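Gray and Off-White Finishes at the Parton Rooms

Gallery page, last edited Fri 11 January

The Parton rooms were refinished in one pass: walls, table tops, shelf fronts and the paper liners in the drawers. This page collects the finish notes by area, with a line or two for each. Names of colors are the ones on our own sheet and do not match any shop card. Notes are by Seul-gi Bang, with corrections from Idrisa Shirima where he did the sanding.

All finishes are matte unless the entry says otherwise. Sheen was judged by eye with a work light held low to the surface. Color was judged in daylight before noon and again under the ceiling lights. Where the two readings differ, both are given.

Entry wall

Off-white, two coats over a gray primer. The old color was a yellowish cream and came through the first coat near the door frame. Daylight reading is neutral. Under the ceiling lights it goes slightly pink.

The patch at switch height was filled twice. The second fill was sanded with 400 grit, which was too fine — the paint sat smoother there and caught the light differently. It was scuffed back and recoated with the rest of the wall.

Corridor, long side

Same off-white, one extra coat below the rail. The rail is satin and is the only satin item in the corridor. Roller texture is heavier at the far end, where a longer nap was used for the first coat. Idrisa proposed redoing it. It has been left.

Corridor, short side

Off-white again. One hairline crack was opened, filled with flexible filler and painted over. It was checked in June, when the building is at its most humid, and had not come back.

Shelf fronts

Mid gray, brushed. Brush marks run lengthwise on all of them except the lowest, which was done in place and has short strokes at both ends. Edges were eased by hand before priming. The gray reads the same in daylight and under the lights.

Hae-won Sung asked for the shelf tops to stay bare. They have oil only, and the oil has darkened them by a small step compared with the offcut kept in the paint cupboard.

Drawer liners

Heavy paper in a cool light gray, cut 8 mm short on each side so that it lifts out without tearing. No adhesive. The first batch curled and was pressed flat under boards over a weekend. The second batch came from Lavoie in flat sheets and needed no pressing.

The liners are close in color to the light gray used on the walls and tables, although paper takes shadow more softly than paint. Set side by side at the window, the paper is the bluer of the two.

Window reveals

Off-white, the brightest area in the rooms. The left reveal gets direct sun and looks a full step lighter than the right. Both came out of the same can. The sill is gloss and is wiped down weekly.

Back room walls

Light gray. The color sheet lists it as Wurirard gray, after the room name on the old floor plan. Three test squares were painted before choosing, and the middle one was kept. The lightest lost its gray entirely by noon, and the darkest made the corners look dirty.

Dry time was longer than on the can. The room was kept at 10 degrees overnight during the first coat, and the surface was still soft the next morning. Heating was left on for the second coat, with no further trouble.

Work tables

Light gray, same family as the back room walls, with a clear matte topcoat. The topcoat shifts the color slightly warmer. A-yeong Ban tested pencil, tape and wet cup rings on an offcut. Pencil wipes off with a damp cloth. Blue tape left overnight lifts clean. Cup rings stay if left for a day.

Light gray, plain surface

Cool and pale toward the top, nearly white at the upper right. The lower middle sits in a soft shadow and reads a little bluer. Even matte finish with a faint, fine grain and no marks.

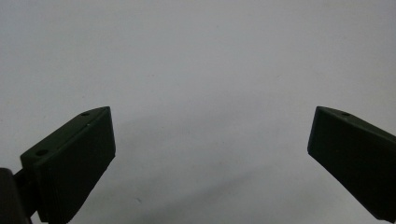
Notes on light

The light gray is the hardest of the finishes to read. A low lamp brings up the grain, and a lamp overhead flattens it. With a window to one side, expect one part to go close to white and the shaded part to pick up blue. Compare samples at the same distance from the window and at the same hour.

Chang-ho Yeom keeps a painted reference board, stored face down in the paint cupboard. Use the board for touch-ups, not a screen.

Touch-up stock

Off-white: one full can, opened once.
Light gray: part can, strain before use.
Mid gray: small jar only. Reorder before touching the shelf fronts.
Clear matte topcoat: stir slowly, do not shake.
Liner paper: 33 sheets, flat, top shelf.

Labels on the lids give the area and the coat. If a lid label and the color sheet disagree, go by the sheet — the lids from the first week were swapped once. Keys to the cupboard are with Hae-won.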